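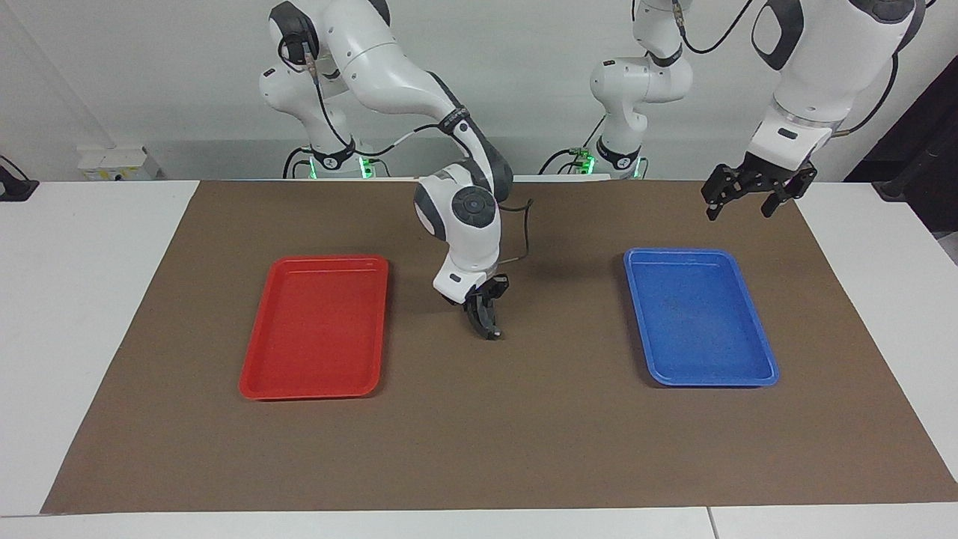 3.2 Planning the Cell Before You Order

Complete this section before sending the order form to Hendus. Changes made after the arms ship are billed as a new order.

1. Measure the table. Allow a clear strip along the back edge for both arm bases. Record the depth that remains in front of them.

2. Choose the work surface. Paper sheet is charged to consumables and should be budgeted by the roll. Fixed mats are charged to equipment.

3. List the trays. Order one color per sort class, plus 3 spares of each. Trays of the same shape can share one taught position file.

4. Select grippers. Each arm needs its own two-finger gripper and cable set. Cable sets are not included in the arm price.

5. Enter the cost of spares on line 22 of the form. Sites running the Arnis controller should allow 500 dollars for spare cables and connectors.

6. Send the form to Arnaldo Quintela at the Ornthorpe office. Lead time is nearly 47 days. Orders for July delivery must be in by Sun 26 April.

Note: A table made of two sections is acceptable if the sections are bolted together and level.

Caution: Do not order arms on reach alone. Check payload with the gripper fitted, using the table in 3.3.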